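Can a robot arm tidy the worktop yet?

Partly. An arm will pick up a rigid, upright object with clear space on all sides, and put it down where it is told. Tins are the easiest case. Soft packets are harder, as they fold under the fingers and slide on a smooth surface.

Before a trial run in simulation:

Set tins at least 11 cm apart.
Keep packets flat and away from the coffee machine.
Limit the load to 4 objects until the grip is reliable.
Check the elbow as well as the gripper — most knocks come from the upper links.

In our April trials with the Clekix planner, a single tin took roughly 30 seconds to move. A person does it in two. Wiping down, tearing off kitchen roll and emptying a drip tray are still jobs for hands.

Shop-floor work is further ahead. At Grunport the parts arrive in the same place each time, and a kitchen offers no such help.

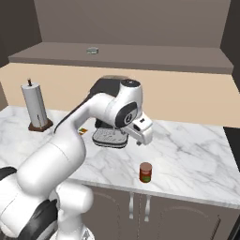

Lighting matters less than spacing. Change one thing per run and note the result before moving anything else.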